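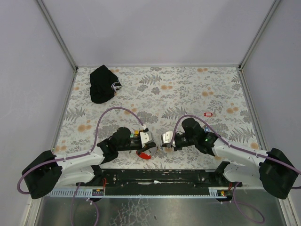
Deuxième note sur le kit bimanuel de Vedex, reçu avec l'option « table » : deux bras, un rail commun, une goulotte à peigne. Prix payé : 1544 euros, port compris depuis Tosedcombe.

**Montage.** Comptez 4 heures. La notice décrit correctement la fixation des embases, mais passe sous silence le cheminement des câbles. J'ai gardé les clips blancs le long du segment et laissé une boucle haute au poignet. Plus court, le câble tire sur le connecteur en fin de rotation.

**Étalonnage.** Il se fait bras par bras, puis en commun. Le logiciel (nom de code Curkton) perd l'origine du bras droit si l'on coupe l'alimentation avant l'enregistrement. Cameron Tawhiri, au support, m'a confirmé le défaut et annonce un correctif pour décembre.

**Préhension.** Un textile souple en tas et un porte-étiquette à plat posent deux problèmes opposés. Pour le premier, la force de serrage par défaut convient. Pour le second, il faut descendre la vitesse d'approche au cran 2 et saisir par la tranche. Les doigts métalliques n'ont aucune souplesse, et Vedex ne propose pas d'embouts.

Le kit Baxter de la même gamme ajoute un capteur d'effort. Je ne l'ai pas essayé.

Reste à mesurer la répétabilité, bras chauds, après une journée complète de cycles.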